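Okay, tag day! I have wanted to do this since October and I finally cleared the big table for it. Everything that comes through the swap shelf is getting its own little card. Thread!

If you missed it, the Birhane swap shelf is the thing Abrehet Tilahun and I run on our floor. Bring stuff, take stuff, no money. It has gotten so big that people can't tell what's up for grabs, so: labels.
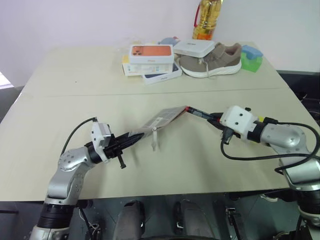
I went with the pale cards with a grid printed on them, and I love them. My handwriting is a crime and the lines help so much. Name of the thing, does it work, who to ask. Done!

Today's pile: phone boxes (someone always wants the box!!), a sneaker, foam blocks, a bottle of cooking oil. I adore how random it gets.

Next job is ties. A card with nothing to hold it on ends up on the floor, ask me how I know. I had a pack of 500 plastic loops and I'm hoarding what's left, so soft things get a strip of lace or strap now. Beige goes with everything!
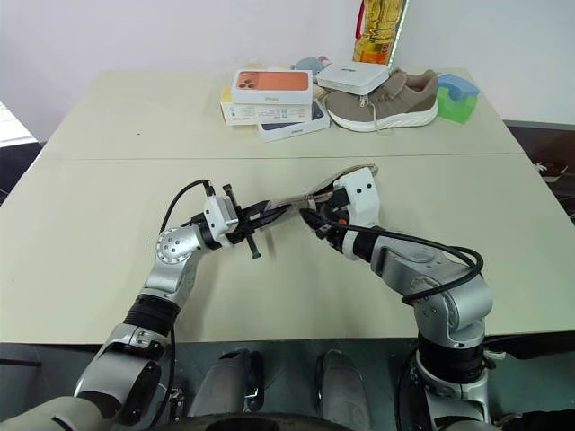 Page 2

Abrehet says tie the knot first, then write the card. I do it the other way and we will never agree, haha.

Shelf opens Wednesday after dinner. Come early if you want the foam blocks, Sławomir Grabowska has already asked me twice.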